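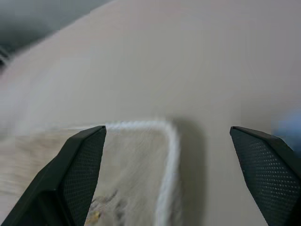
¿Cómo quito el olor a humedad de unas toallas guardadas?

Felicja Kaczorowski
11/21/21

Hola a todos, a ver si alguien me echa una mano. En noviembre nos mudamos a un piso en Sevham y metí las toallas buenas en un armario que da a la pared norte. Pues bien, las saqué ayer y huelen a sótano. Las he lavado 2 veces con el detergente de siempre (uso Cotis, el líquido) y al secarse vuelve el olor. ¿Vinagre? ¿Bicarbonato? ¿Las tiro? Son de algodón y me costaron un dinero, así que lo de tirarlas me duele.

Mohcine Kabbaj

Vinagre. Siempre vinagre.

Marijke Stevens

Uy, a mí me pasó lo mismo el invierno pasado y casi me vuelvo loca. Lo que me funcionó: lavado a 60 grados, sin suavizante (el suavizante deja una capa que retiene el olor, quítalo de tu vida), y 300 ml de vinagre blanco en el cajetín. Luego otro lavado normal, con la mitad de detergente del que usas. Y a tender enseguida, bien separadas, ¡nada de dejarlas un par de horas en el tambor! 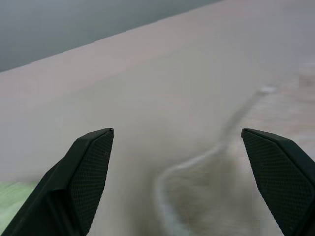 Superficie clara, para tender en plano

Si tienes alguna prenda gruesa que no quieras colgar, extiéndela y dale la vuelta de vez en cuando. Y mira la goma de la lavadora, que la mía estaba negra por dentro.

Zdzisław Szulc

De acuerdo con Marijke, pero el problema es el armario. Yo compré un deshumidificador Bastier por 196 euros y en una noche sacó más de 6 litros de agua del dormitorio. Sepáralo un poco de la pared y deja las puertas abiertas unos días antes de volver a guardar nada. Y ojo: no mezcles nunca vinagre con lejía.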